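Escort card

An escort card is a small printed or handwritten card that directs a wedding guest to an assigned table at the reception. It carries the guest's name and a table number. It differs from a place card, which is set at the table and marks a particular seat.

Escort cards are normally arranged in alphabetical order by last name near the entrance to the reception room. Couples and families may share one card, so the number of cards is usually lower than the number of guests. Where the meal offers a choice of main course, a small symbol on the card tells the servers which dish was ordered.

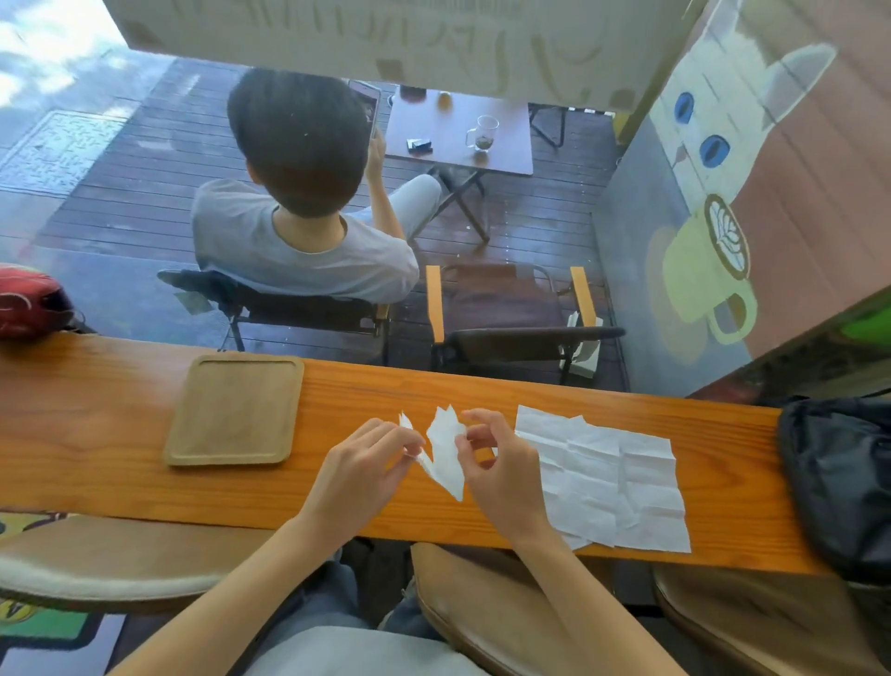

The most common forms are the flat card, the tent card and the card enclosed in an envelope. A tent card is scored once across the middle and stands without support. Flat cards need a holder, a clip or a slotted board. Heavy stock should be scored before folding, as it may otherwise crack along the crease.

Cards are usually ordered after the reply date has passed. Blank spares are kept for late changes, commonly 15 for a large reception. At receptions with assigned tables but open seating, the escort card is used alone and place cards are omitted.

See also: Place card; Seating chart; Table number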